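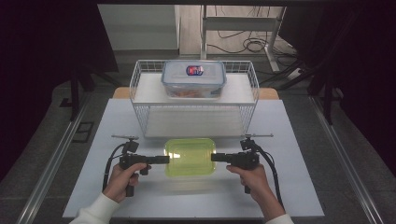

Both grippers over the green container, wire rack behind it.

Finger pads on the Ukari handheld grippers: replace, re-cover, or send the kit back?

Asked Oct 30, 2022 in Grippers and End Tools
Viewed 1247 times
Tags: handheld gripper, finger pads, ukari, rental kit

We have the two-hand Ukari kit on a long rental through Hinico. It's the one with the pistol-style handles, the small mount and crossbar on top of each gripper, and one cable per side. We use it to record people doing simple kitchen jobs with plastic food containers: moving them on and off a wire shelf, putting them next to each other, turning them. The recordings go to another group that trains arms on them. I only deal with the hardware and the table.

The handles are fine. The buttons are fine. The trouble is the covering on the inside faces of the fingers. On the pair we use most, the edge has gone ragged and there are small strips hanging off.
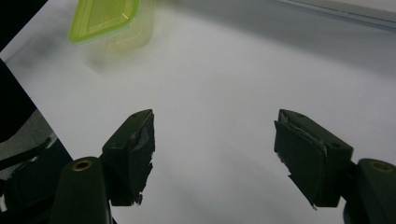 The other finger has a crease across the upper part where the layer is folded or lifted, and bits coming away at the lower corner. I pressed it down with my thumb and it came back up by the next session. Grip on cardboard is still okay. On smooth plastic with rounded corners I get slips I didn't get in March, mostly when the container is picked up by its short sides and has something in it.

I have logged 168 hours on this pair. The kit sheet says pads are "user serviceable" but gives no part number and no thickness. Hinico support told me pads are a wear item and not covered, and that they could swap the whole kit in 19 working days. I can't be without it that long.

What I want to know:

Is there a replacement pad that fits these fingers without trimming? Someone here mentioned a Dullska pad set in an old thread but the link is dead.

If I re-cover them myself, does the thickness matter? I'm worried about the fully closed reading being off compared with all the recordings we already have.

Is this kit worth buying at the end of the rental, or is the finger wear going to be a constant thing?

Answer 1 (accepted)

We own two of these kits and went through the same thing.

Dullska still sells the pads but they moved them under "finger consumables" and they no longer say Ukari on the page. You want the flat set, not the ribbed one. They come as strips with adhesive backing. They are a little long for the finger, so you do have to trim the end. Use a new blade and cut before you peel.

Getting the old layer off is most of the work. Pull off what comes by hand, then rub the rest with isopropyl on a cloth. Don't scrape with metal, you will gouge the face and the new strip will show every gouge. Keep the alcohol out of the small holes in the finger. Let it sit overnight under a light clamp before you use it. I skipped that the first time and the corner lifted in a day.

Yes, thickness matters. The opening is measured back at the body, and it has no idea what is stuck on the fingers. If the new pads are thicker than the old ones, the fingers touch sooner and your closed reading moves. Do this:

1. Before you strip anything, close the gripper on nothing and write down the reading. Do it a few times.
2. Close it on something hard with a known width. We use a metal block.
3. Fit the new pads on both fingers of that gripper, never just one.
4. Repeat the same readings and enter the difference as the offset in the settings page.
5. Note the date in your recording log so the people downstream know which side of the change a file is on.

On buying it, I would. The tracking has held up well and the handles are comfortable for a full day. The stock covering is the weak part. Plan on changing it on a schedule and keep a spare set in the drawer. The price Hinico quotes at the end of a rental can be argued with, so ask what they take off for months already paid.

Comment from the asker: Found the flat set, thank you. I did not think about doing both fingers together. Will take the readings tomorrow before I touch anything.

Answer 2

I just wrap mine in self-fusing rubber tape from the hardware store. Costs next to nothing and takes five minutes. Looks bad, works.

Comment: For picking things up, sure. It goes on uneven though, and if the fingers are visible in your recordings they will look different every time you redo it. That mattered to us.

Comment: Ours kept creeping toward the tip after a few hours of squeezing. Fine as a stopgap while you wait for parts.

Answer 3

Have you looked at Nic Giolla? Their handheld set uses molded fingertips that come off with a screw, so when one wears you change the tip and keep going. I tried it for a week at a friend's shop. The swap is quick and the tips are all the same thickness. It is heavier in the hand than the Ukari and I found the trigger stiff by the afternoon. It also records in a different format, so check with whoever uses your data before you switch.

If you are already set up on the Ukari I don't think worn pads alone are a reason to change. If you are starting a second table, get a quote for both.

Comment: Do the Nic Giolla tips fit the Ukari fingers? The holes look close.

Comment: They don't. I tried. The spacing is different.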